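Skullby Community Levels

README for the second release, 2025-05-18

Skullby is a side-scrolling platformer about a small, bad-tempered skull who rolls, bounces and headbutts his way home through the flooded kingdom of Polgate. The game has shipped with a level editor since its first public build, and players have been making wonderful, cruel, ridiculous things with it ever since. We've gathered 333 of those levels in one place, all playable, all with their makers' permission!

You can drop the whole lot into your game and play it as a giant bonus campaign. You can also treat it as data, because every level is a readable text file with a matching info file beside it. People have already used the first release to study difficulty curves, to test their own level viewers and (our favourite) to print a Polgate map on a tea towel.

What's inside

levels/ has the level files, one per level, named by maker and title.
info/ has the matching info files: title, maker, theme, difficulty as rated by the maker, and any notes they wanted to pass on.
music/ has only the tracks that makers composed themselves. Levels using the game's own soundtrack point to your installed copy.
tools/ has the checker and the converter.
CREDITS.txt lists everybody. Please read it, some of the handles are very funny.

Getting started

Unpack the archive and copy the levels and info folders into the custom folder of your Skullby install. Start the game, go to Extras, then Community, and press Refresh. If the list comes up blank, check that you haven't ended up with a levels folder inside another levels folder. Half of the people who write to us have done this and so have I, more than once.

If you only want to look at the files, any text editor will do. Each character in the grid is one tile, and the key is printed at the top of every file. Spikes are carets, water is a tilde and Skullby himself is a lower-case s. It's surprisingly easy to read a level this way once your eyes get used to it.

Where the levels came from

Most were posted on the Kombo forums, where Peninah Mutiso has run the monthly build-off since the early days of the editor. The rest came straight to us after we put out a call in February. Kiprono Owino wrote to every maker we could find and kept a log of who said yes. Levels whose makers couldn't be reached are not here, and that includes a few very well known ones. If yours is missing and you'd like it in, please get in touch – we'd love to have it.

Checking

Wekesa Mwaipopo wrote the checker, which opens each file, confirms there is a start and an exit, and makes sure all the tiles are ones the game knows. Passing the checker doesn't mean a level is any good or even fair. So Rehema Athumani and I also played through the set by hand, and anything neither of us could finish went to Nassoro Kashindye, who finished it. He got past the lava organ in Ultbridge Depths on keyboard, which I still can't do with a controller and a whole evening to myself.

Some makers hid rooms that can't be reached in normal play. We've left those alone. Spelling in titles and notes is also the maker's own.

Known problems

Levels with more than 1,000 moving objects will slow down on older machines. They're tagged "heavy" in the info files so you can filter them out.

The difficulty ratings are all over the place. What one maker calls "gentle" another would call "nightmare", and we didn't want to overrule anybody. Treat them as a hint about the maker's mood.

Water levels made in the old editor have a slightly different current. The converter fixes most of them, but you may find Skullby drifting left when he ought to be floating in place. Pressing down twice sorts it out until the next checkpoint.

The set leans heavily towards castles and caves. There's hardly any snow, so if you've been sitting on an ice level, now's the time!

Using the levels

Play them, stream them, study them, remix them. Keep the maker's name with any level you share and say so if you've changed it. Please don't sell them, on their own or as part of something else. Music stays with its composers, and you'll need to ask them before using a track outside the game.

Sending in a level

Run the checker first, then send us the level file, the info file and a line saying you're happy for it to be included. Joint levels are very welcome, just list everyone who worked on it. The next release already has a folder waiting and Rehema has started playing through it, so tell us about any shortcuts you left in on purpose before she reports them as bugs.

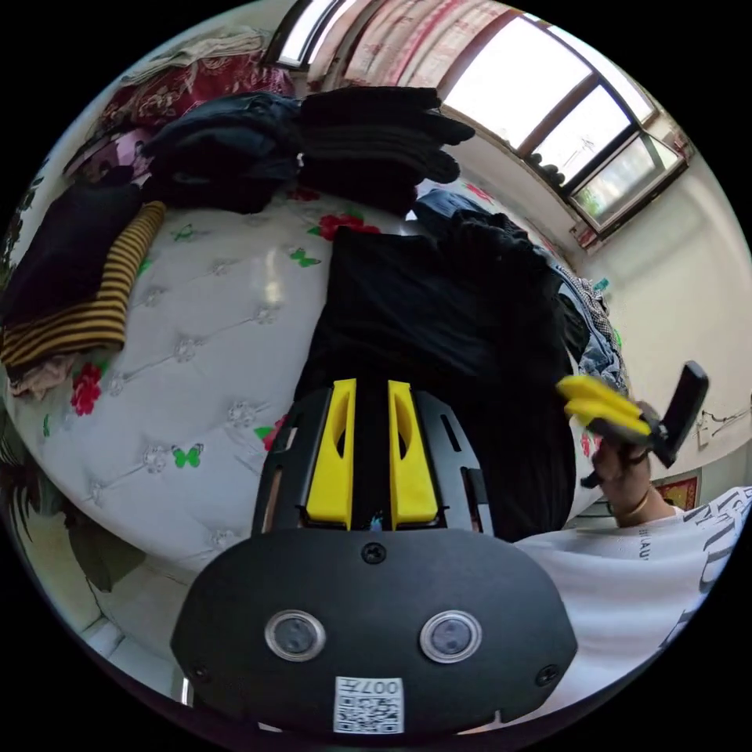
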